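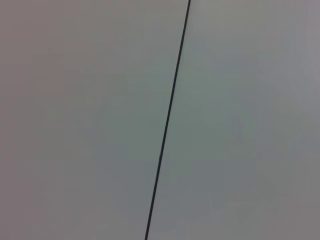 Ticket: Flastcombe Station 3, PPE washer-extractor
Subject: Stops mid-cycle with water level fault, turnout liners left soapy
Opened by: Elaheh Daneshvar, gear officer
Status: Closed

Original report
The washer-extractor in the gear room has stopped during the first rinse on four loads this month. The display shows the water level fault and the door stays locked until the drain times out. Outer shells come out acceptable. The liners still have detergent in them and we have had to rerun every one.

Program in use is the turnout liner program, 40 minutes. Wash temperature is set at 105 F. Nothing has been changed in the settings that I know of. The shell program has not faulted.

We have two sets tagged out because I will not put them back on the rack with soap in the moisture barrier. Please treat this as urgent, as one crew is already on spare gear.

Reply, Trujillo service desk
Thank you for the report. Please check the following and post results:
Inlet valve screens, both hot and cold.
Supply pressure at the wall while the machine is filling.
Load weight on the loads that faulted.
Detergent pump setting for the liner program.
Do not open the rear panel with the power on.

Elaheh Daneshvar
Screens pulled and cleaned. The cold side had grit in it, the hot side was clean. Pressure reads 70 psi with nothing running and drops when the machine fills, but I could not get a steady number because the needle jumps. Loads were three liners each, under the limit on the door plate. I don't have the code for the pump settings.

Ran one load after cleaning the screens. Same fault, same point in the cycle.

Reply, Trujillo service desk
The pump code has been sent to your station email. On the liner program the main detergent dose should read 195 ml. Please also tell us whether anything else on that water line runs at the same time.

Elaheh Daneshvar
Dose reads 195, so that matches. The apparatus bay hose bib is on the same line. The afternoon crew fills the tank on the brush unit from it after checks, and that is when I usually start liners. I looked back through the cleaning log and all four faulted loads were started between 3 and 4 p.m.

Ran liners at 8 a.m. with the bib closed. Full cycle, no fault, rinse water clear at the drain.

Reply, Trujillo service desk
That points to supply and not the level sensor. The rinse fill has a time limit, and if the drum does not reach level in that time the machine stops. The shell program allows a longer fill, so it would not show the problem. We can extend the limit on the liner program, but we would prefer the line be corrected first.

Elaheh Daneshvar
Plirkport Plumbing came out. The shutoff behind the machine was only partly open and the handle was stiff. They replaced it and put a separate branch on the hose bib. I have now run three liner loads in the afternoon, one of them with the bib wide open. No faults.

Both tagged sets were rewashed, air dried and inspected, and are back in service. Entries are made in Loko under each set number, with the earlier incomplete cycles marked as incomplete so they don't count as advanced cleanings.

One open item on our side: the log sheet by the machine has no column for faults. I am adding one.

Reply, Trujillo service desk
Fill time limit left at the factory setting. Please clean the inlet screens monthly until you see no more grit. Closing this ticket. Reply within 40 days to reopen it under the same number.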